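Paid testers wanted: two-arm tabletop kit (Hidov site)

Posted by Pliltix
Location: Hidov, second floor of the Chiriac building
Type: Part time, fixed term, on site
Starts: October

Pliltix is looking for people to try out Vokeo, our two-arm kit for small workshops, mail rooms and repair counters. Vokeo is sold as a bench package: two arms, a gripper for each, the control software and a printed setup guide. It is meant for businesses that have small handling jobs to get off someone's desk and have no engineer on staff. Before the next version ships we want it used by people who did not build it.

You do not need a technical background. We have plenty of engineers looking at the kit already. We would like to hear from people who have worked in packing, stockrooms, retail, kitchens, hospital supply or anything else where you pick things up and put them down for most of a shift.

What you will do

You will work at a bench with the kit and go through a list of tasks. Most of them involve everyday items: moving things in and out of baskets and bins, passing an item from one arm to the other, sorting by size, clearing a work surface. You guide the arms by hand controls, repeat each task until the session sheet is full, and write down where you got stuck. Some sessions are setup sessions. In those you get the boxed kit and the printed guide, and we ask you to get as far as you can without help.

A typical session goes like this:

Sign in and read the task sheet
Safety check, including the stop button
Three blocks of tasks with a break after each
Written notes, on paper or on the laptop
Short talk with the test lead

We keep the notes and the control logs. We do not grade you. If a task takes you four times as long as the person before you, write that down and carry on.

Hours and pay

Sessions run Monday to Friday, 9:00 a.m. to 1:00 p.m. or 2:00 p.m. to 6:00 p.m. We ask for at least two sessions a week for the full test period. Each session is paid at a flat rate of 54 euros, including any session we have to stop early for a fault on our side. Travel inside Hidov is not covered. If you come in from outside town, keep your bus or train ticket and we will refund it with your pay.

There are 35 places. We fill them in the order that suitable applications come in, and we keep a waiting list.

Requirements

Age 18 or over
Able to stand or sit at a bench for an hour at a time
Comfortable reading instructions in English
Use of both hands for the standard controls (a one-handed controller is available, please ask)
No current job with a company that makes or sells arms or grippers

Glasses and hearing aids are fine. Long hair has to be tied back and loose sleeves rolled up. If you have a pacemaker or another implanted device, tell us before you book so we can check with the supplier of the motors.

Nice to have

Experience writing handover notes or shift reports. Clear notes help us more than fast hands do.

How to apply

Write to Danica Murín, test lead, through the contact form on the Pliltix careers page and put reference 2111 in the subject line. Tell us what work you have done, which sessions you can make and when you could start. A few lines is enough and you can leave out the resume. Applicants who fit will be asked in for a half-hour visit on a Tuesday afternoon to see the bench and try the controls. The visit is unpaid and there is no obligation on either side.

Questions about contracts and payment go to Cornel Pană in the office, extension 1939. He is in until 4:00 p.m.

If you took part in the first round you are welcome to apply again. The controls have changed since then, so you would need to repeat the safety briefing.
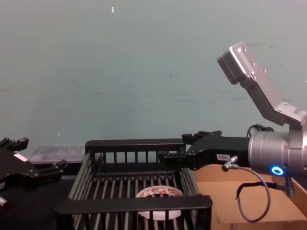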